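HTR 31: Heritage, Tourism and Place
Unit 13: Ghost Walks and the Interpretation of Historic Towns
Course handout, prepared by Thirumalai Unnithan

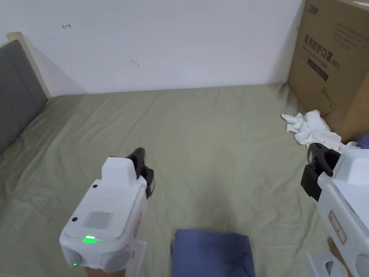 1. Purpose of this unit

This unit considers the guided ghost walk as a form of public history. Students will examine how stories of hauntings become attached to particular buildings, how operators choose and order those stories, and what obligations a guide has towards the historical record. The unit does not ask whether ghosts exist. Students who wish to debate the matter may do so in the discussion forum, where it will not be assessed.

The principal case is Fandthorpe, a river port with a well-documented commercial district and an evening walk that has run, with interruptions, under three operators. The secondary case is the former hotel at Mandagi.

2. Terms used

Attached legend: a story told about a named place, whether or not the events are recorded there.
Migratory legend: a story told in much the same form about many places. The grey lady on the staircase is the best-known type.
Dark tourism: travel to places associated with death or suffering. The term is broad and should be used with care. A battlefield cemetery and a theatrical cellar tour both fall within it, and they have little else in common.
Interpretation: the selection and explanation of a site for visitors, including signs, printed guides and spoken commentary.

3. The Fandthorpe walk

The walk begins at the customs house and ends at the old granary. The present script has 13 stops and allows 40 minutes for the first part, up to the lane behind the chapel. Most groups take longer.

Students should note the treatment of the granary. The script states that a night watchman died there in a fall and that his lamp may still be seen from the wharf. The burial register contains no such death. A fall is recorded at a different granary, upstream, which was pulled down when the rail siding was built. The story appears to have moved to the surviving building once the original was gone. This pattern is common, and several further instances are given in the reader.

The chapel stop raises another question. The family named in the script has descendants living in the district, and at their request the second operator removed the surname. The current operator restored it. Both positions are set out in the correspondence reproduced at the end of the reader.

4. The Mandagi hotel

At Mandagi the legend is tied to a single guest room. The earliest printed version found so far is in an advertising leaflet issued by the hotel's own management. Earlier newspaper coverage of the building deals with its licence, its drains and a dispute over the verandah, and makes no mention of a haunting. Students should be cautious in drawing conclusions from this silence. Local papers did not print everything that was said in the bar.

The Hikow collection of recorded interviews, item 1108, includes a former housekeeper's account of the room. She had heard the story from guests and never from staff.

5. Questions for the tutorial

What evidence would be needed to show that a legend is older than the tourist trade in a town?
Should a guide tell visitors when a story cannot be supported by the records? If so, at what point in the walk?
How does walking after dark change the way visitors understand a streetscape they may already have seen by day?
Compare the customs house stop in the first and third versions of the script. What has been left out?

6. Assessment

Students will write a script for one stop on a walk in a town of their choice, together with a commentary on sources. The script should be suitable for speaking aloud in the open air. The commentary should separate recorded events from later tradition and should identify any living persons who may be affected.

Scripts are due in April – the exact deadline is posted on the unit page. Extensions must be requested in writing before the deadline. Work based on the Fandthorpe or Mandagi cases will not be accepted, as both are covered in class.

7. Required reading

Unit reader, sections 2 to 5
Fandthorpe walk scripts, first and third versions
Transcript, Hikow item 1108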